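Subject: Re: [jaslow-list] The new Jaslow record, when??

Enikő Bozsik wrote:
> Has anyone heard anything firm about the second album? I saw
> the band in Viladau last summer and they played 2 songs I didn't
> recognise at all. Somebody behind me said one of them was called
> Etar but I couldn't swear to it. Also, is it worth holding out for
> the vinyl, or will it sell out in an hour like the first one did?

Hi Enikő, hi all,

Yes! It's July, and it's called Jakab. The label put the track list up last night and I have been grinning at it ever since. There are 10 songs, and Etar is one of them (track four), so the person behind you had good ears. If it's the one I'm thinking of, it starts with just the accordion and the low drum and then the voices come in one after another -- I heard it at the spring show and my friend had to tell me to stop gripping her arm.

I don't know what your other mystery song was. Did it have a long clapping bit in the middle? If so I think it's the closing track, which used to be an instrumental they did as an encore. They've given it words now. I was a bit worried when I read that, as I loved it the way it was, but the live version won me over by the second verse.

On the vinyl: they are pressing 600 this time, and list members can order a day before everyone else. The link will come round on this list at 10 in the morning, so keep an eye on your inbox. One copy each, please, as last time a few people on here missed out and were really sad about it. The CD isn't limited and has the same songs in the same order, but the vinyl has the fold-out lyric sheet with the English next to the original, and I'd buy it for that alone. I still get the first album's sheet out when I'm cooking and sing along very badly.

There's a listening evening too, the night before it comes out, in the upstairs room where we had the last one. It holds 15 if we borrow the chairs from downstairs, so do write to me off-list if you want to come. We'll play it right through once without talking (I mean it this time, Viladau lot!) and then go back over the favourites. Bring something to eat if you can. The kettle is sorted.

Enikő, do you still have your recording from last summer? I'd love to hear how Etar sounded back then, even if it's mostly wind and people coughing. The tempo has changed since, I'm sure of it -- it used to be much slower at the start.

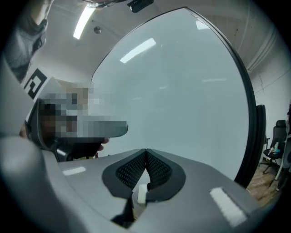
And if anyone has the words to the old encore tune from before it had official ones, the silly ones we all made up in the queue, please send those as well. I can only remember the first line and it's driving me mad!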